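Progress report to Arboleda, second period
Household handling practice guide (working title, and I'm still open to suggestions)

Hi all,

I promised you a shorter report this time and I've mostly kept to it. The spreadsheet with the spending is coming separately, so this one is just where we are with the guide, what slipped, and what I'd like you to decide before December.

Quick reminder of what you're paying for: a set of plain working rules for teams who run two-arm robots in ordinary rooms, with beds and laundry and cables all over the place, written so that a new operator can read the whole thing over one coffee. The published standards cover a lot of ground but they're hard going if it's your first week and all you want to know is where to stand. We're trying to fill that gap.

The draft now has 11 rules, up from the seven you saw last time. The big change is that I split the old "stay clear" rule in two. It was trying to cover both walking past a powered arm and deliberately reaching in to fix something, and those are very different moments! Walking past is now a simple distance rule with tape on the floor. Reaching in has its own short routine: say it out loud, wait for the operator to answer, then go in. Teams at Wedia tried the wording on their own people and sent back three pages of comments, most of them useful and one of them very grumpy about the tape.

Cables got their own rule as well. I'd buried them in the setup checklist and every single reviewer asked me why. The new text says to check the slack with the arm at full reach, at both ends, before anybody touches the cloth — and to do it again any time an arm gets moved, even by a little.

Then there's the fabric section, which has eaten most of my time. Clothes are awkward for rule writing. With a box you can say "grip here," but with a shirt the right place depends on how it landed. What we have now is a rule about one arm holding while the other waits clear, and a rule about closing the fingers fully before a long move so that a stray fold doesn't get caught. I like both of them. Tekuvon's reviewer thinks the second should be a recommendation and I can live with that.

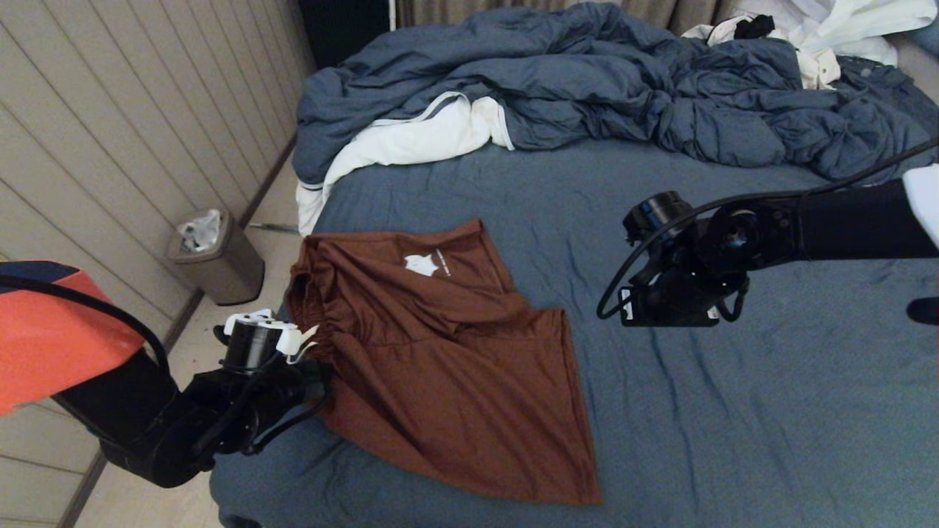
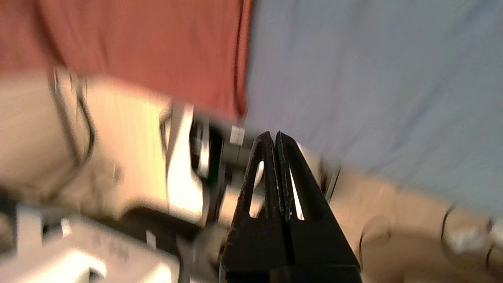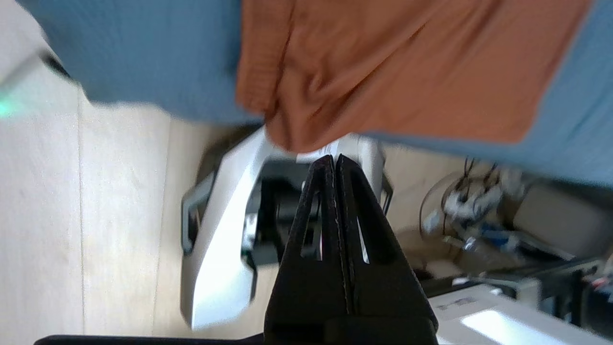
T-shirt work on the bed (first picture), and the gripper fingers up close (second and third).

Undano Practice & Standards Group

On to the numbers, because I know somebody will ask. We logged 1,889 handling attempts this period across all the partner sites, against a target of 1,000, so we're well ahead there. Out of those, operators wrote up 119 as "stopped early." I've read every one of those notes (it took a while, and the handwriting on some of them is something else). The most common entry by far is cloth snagging on something it shouldn't, and cables come second. That's what pushed me to move both topics to the front of the guide.

I should be straight with you about the stop notes, though. They're only as good as the person filling them in, and the form we started with had one big box that said "reason." Some people wrote a paragraph and some wrote "shirt." Wiebke Reuter redesigned it with tick boxes and a free line at the end, and the notes from the new form are so much easier to work with. I wouldn't compare the early ones with the late ones too closely.

What slipped: the translation and the wall poster. The translation is waiting on a final text, so that one's on me. The poster I'd like to drop and replace with a one-page card that lives next to the stop button. Same budget line, less money.

Things I need from you:

A yes or no on swapping the poster for the card.

A decision on whether wrist camera footage counts as a record we have to keep. The draft says yes, whenever a person was inside the taped area. Wedia would like a time limit on it and I think that's fair, but I don't want to pick the limit myself.

Comments on rule 4. It's the one about who is allowed to restart after a stop, and the current wording says only the person who stopped it. It gets clumsy at shift change and I've rewritten it so many times that I can't see it anymore.

Next up is a full read-through with operators who haven't seen any of it, then the card, then the translation. I'll send you the clean draft as soon as the restart question is settled.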